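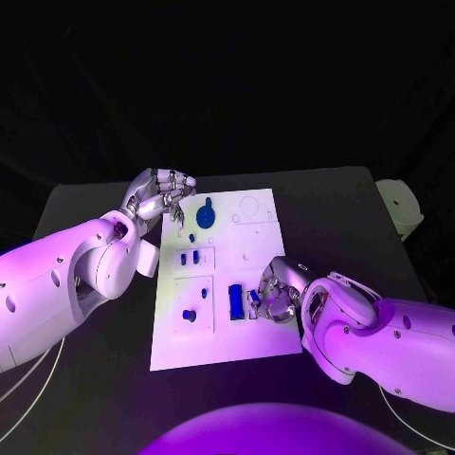 Right hand on one of the small blue pieces, next to the rectangular block.

Plallevell Glove Set review: remote control for two robot hands
Posted 9 June 2021

The Plallevell Glove Set is a pair of wired gloves, two wrist trackers, a foot pedal and a software package. You put the gloves on, step on the pedal, and the robot's arms and fingers follow yours. While the pedal is down, everything is recorded: joint positions, finger positions, camera video. The recording can then be used to train the robot to do the job by itself.

We bought our set in February for $3082, including shipping. The gloves came in medium and fit most of the people here. Large is a special order. Small was out of stock when we ordered and was still out of stock when I wrote this.

What we used it on

Our robot is a Nindulau upper body with two arms and multi-fingered hands. The work is a white Fondeston task board with blue parts: pegs, a knob that turns, and some larger pieces that have to be picked up and placed. The board lies on a table in front of the robot and the operator works from the view of the head camera. If you have never used a task board, it is a dull object, and that is the point of it. The parts are simple and it is easy to tell whether the job was done.

I came to the gloves from a joystick controller made by Baert, which we had used for two years. Most of my comparisons below are with that one.

Setup

The manual says one hour. It took us an afternoon. The gloves themselves were quick, but the wrist trackers need a clear line to a base unit, and the base unit has to be mounted higher than the operator's shoulders. The clamp in the box does not open wide enough for our shelf. We used one of our own.

Calibration is done once per operator per session. You make a fist, open the hand flat, touch the thumb to each finger, and hold the arms out in front of you. If you rush the thumb part, the pinch will be off for the whole session. The software does not warn you. I would like a check screen at the end that shows the robot's fingertips meeting before it lets you go on.

The profile is supposed to be saved under your name so that you can skip this the next day. Saving works, but a loaded profile was never as good as a fresh one, so we stopped using it.

Moving the arms

Arm motion is good. There is a short delay, and you get used to it within a session. The arms go where you expect and the motion is smooth enough that the recordings need very little cleanup. With the Baert joysticks, every reach was a row of short straight moves, and you could see that in what the robot learned. It would stop in the middle of the air, then go on. After training on glove recordings, that habit was gone.

The pedal works as a clutch. Lift your foot and the robot holds its position while you move your own arms back to somewhere comfortable. This matters a lot on the far side of the board, where otherwise you would be reaching out straight for minutes at a time. The pedal slides on a hard floor. Tape it down.

One thing to plan for is the hand you are not using. The gloves send both hands all the time, so if you let your left arm sink while you concentrate on the right, the robot's left arm sinks too, and it may come down on the board. There is a setting called Hold Side that freezes one arm, but it can only be changed with the mouse, and you are wearing gloves. Most of us learned to keep the spare hand up at the corner of the board and leave it there.
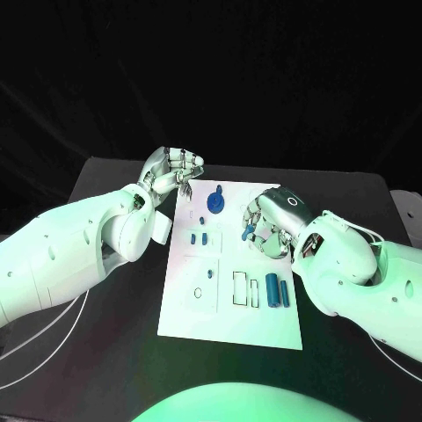 Small blue peg in the right hand. The left hand is up over the corner of the board and empty.

Fingers and small parts

Pegs are the hardest thing we do with the set. The gloves read finger bend well, and spreading the fingers poorly. A pinch between thumb and index finger is fine on the thicker parts. On the small pegs, the robot's thumb often arrives a little to one side of where you think it is, and the peg turns in the grip as you lift.

The fix is in the settings under Pinch Assist. It pulls thumb and fingertip together once they are close. It is off by default. Turn it on at low strength. At high strength it grabs too early and knocks over whatever you were going for.

There is no touch feedback. The gloves have a small buzzer on the back of each hand that goes off when the robot's hand motors work harder than a set limit. It tells you that you are squeezing. It does not tell you that the peg has met the edge of the hole, and that is what you want to know. You do it by eye. The camera view is usually enough, except when the robot's own hand covers the spot you are working on. Then you have to come in at a different angle or guess.

Turning the knob was easier than I expected. You can do it the way you would turn a real one, let go, go back and turn again. On joysticks nobody in our group wanted to record that task.

Recording and sorting

We recorded 856 demonstrations before I sat down to write this. The software names each one by task and operator and lets you mark it good or bad with a double tap on the pedal. I use that all the time. You know right away when a run went wrong, and marking it then saves going through video later.

Playback is decent. You can trim the start and end but you cannot cut out a piece in the middle, so a run with a long pause in it is either kept with the pause or thrown out. Export took 13 minutes for a normal day's work on our computer. The program can't record during an export, so we start it when we leave.

It crashed on us a few times, always when switching operators. No finished recording was lost. The one in progress was.

Comfort

The gloves are warm. After 15 minutes I want them off, and I wouldn't plan a session much longer than that without a break. The liners come out and can be washed by hand. Buy a second pair of liners when you order, they are slow to dry.

The cable leaves the glove on the outside of the wrist and runs to a box on your belt. It never got in my way. The belt clip on one side broke in the first month. Plallevell sent a new one free of charge.

Compared with the Baert joysticks

The joysticks cost less, they need no calibration, and you can put them down and pick them up again without thinking about it. For a plain two-finger gripper that picks up boxes, I would still buy those. They are also better for very slow, straight moves, such as lowering a part directly down.

For hands with fingers, the gloves are well ahead. New operators get a usable recording on their first day, and the two-handed tasks that we had put off are now part of the normal list.

Good: smooth arm motion, clutch pedal, quick marking of bad runs, helpful support by email.

Bad: calibration with no check at the end, no real touch feedback, Hold Side is out of reach during use, sizes hard to get.

Rating: 4 out of 5. I would give it the last point if Hold Side could be put on the pedal. Plallevell says this is planned for the next software version but gave no date.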